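Jan 26, 2026

Will it do the towels?

I fold 52 things a week, if you believe my sister Annag Dunbar, who has never folded any of them. So when people tell me the house robot is nearly ready, I have one question, and it's about laundry. Lifting is easy. A towel has no handle, and its corners go wherever they like. Two fingers with blue tape on them can get a good pinch of grey cloth, but a pinch is a long way from a neat square in the airing cupboard.
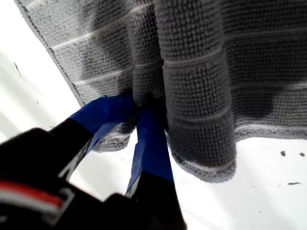
And socks?

Socks ought to be simpler. They're small, and at worst you've spoiled a sock. But you have to find the other one, decide they match and tuck one into the other, which my husband can't manage after 39 years of practice.
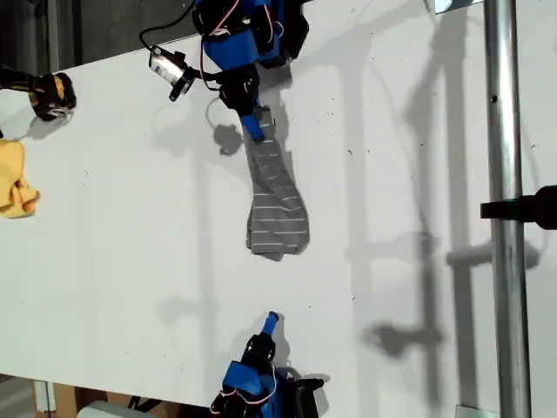
Then there's the price. Wilma Crichton sent me an advert for a pair of arms at £698, washing machine not included. I'd pay it tomorrow for something that did duvet covers. For striped socks I'll wait, and ask again in June.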